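About Us – Gemley Equipment Planning

We help small companies and schools to plan and buy equipment for robot work.

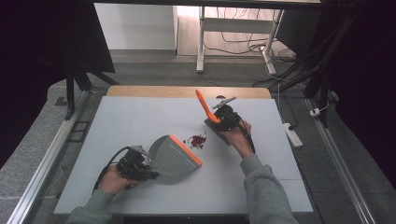
One customer at Drastholm wrote to us after the first meeting that he had expected to talk about arms and motors, and instead we spent the whole morning on tables, cables and the price of spare finger pads. He asked if this is normal. Yes, with us it is normal. The robot is the part of the budget which everybody remembers. The other parts are forgotten until the invoice comes.

What we do

Gemley is a planning office. We do not build robots and we do not sell them. Our customers come to us when they have a task in mind and some money, and they want to know if the two fit together. We write the equipment list, we ask for the quotations, we compare them, and we stay with the project until the equipment is standing in the room and has been accepted.

Many of our projects are now about hand-held grippers. A person holds one gripper in each hand and does an everyday task with them, for example sweeping small debris into a dustpan with a brush. The recordings of such work are later used for teaching a robot. For the buyer this has one good side: it is possible to start with the grippers and the table, and to decide on the robot arms in the next budget year. It has also a difficult side. The grippers must be chosen so that the same fingers can be mounted on the arms later, and a supplier will not always tell you this if you do not ask.

How we started

The office began as one desk inside an engineering company, where the founders were responsible for purchasing. They saw the same mistakes again and again. A laboratory ordered two arms in January and had no strong table for them in May. A school bought a very good gripper and after that had no money left for a second one, so every small repair stopped the lessons. We thought that these problems can be avoided with a good list and enough patience, and we still think so.

Our first customer as an independent office was Surkton, a training school for technicians. They had one room, an old workbench and a plan which was written on a single page. We kept their page. It is in a folder in our meeting room, with our comments in red, and some of the comments are a little embarrassing for us today. We had forgotten the shipping insurance completely.

How a project goes

The first step is a visit. We measure the room, the doors and the elevator, and we look at where the power comes from. We ask which tasks are planned, and we ask for them in plain words: sweep, fold, sort, pour, close a lid. From the tasks we make the list of tools and materials. A task with a brush and a dustpan needs also something to sweep, and this must be bought again and again. It is cheap, but somebody must order it, and it should have its own line in the budget.

The second step is the budget table. We use always the same 5 headings:

Work surface and frame
Grippers, arms and their spare parts
Cables, power and computers
Task objects and consumables
Training, service and transport

Under these headings our standard checklist has 429 lines. No customer needs all of them. A normal project for one work table uses less than 100, and we cross out the others together with the customer, so that it is clear what was left out and who agreed to it.

The third step is the quotations. We ask for them in writing and we compare them in one table, with the delivery time and the price of spare parts next to the purchase price. When a supplier cannot give the price of a spare part, we write this in the table too.

The last step is acceptance. We come with the checklist, the equipment is tried with the real task objects, and only then we recommend to pay the final invoice. We advise our customers to hold back 10 percent until this day. Most suppliers accept it when it is written in the order from the beginning. They do not like it so much when it comes later.

How we are paid

We take a fixed fee, which is agreed before the first visit. We do not take commission from suppliers. If we recommend something expensive, our fee stays the same, and if the customer decides to buy nothing, it also stays the same. This has happened. For one customer we recommended to wait one year and to rent a table and two grippers in the meantime.

Our partners

For frames and work tables we often plan together with the Rathnayake workshop, which is in the same building as our office. Customers are free to order from another place, and many do. It is practical for us because we can walk downstairs and ask if a certain height is possible.

Visit us

The office is open for visitors on Wednesday from 9 a.m. to 4 p.m. Please write to us before you come, and bring a floor plan of your room if you have one. A drawing by hand is enough. If you have already received a quotation from a supplier, bring it also, even if you have signed it. We can still check the spare parts and the delivery conditions.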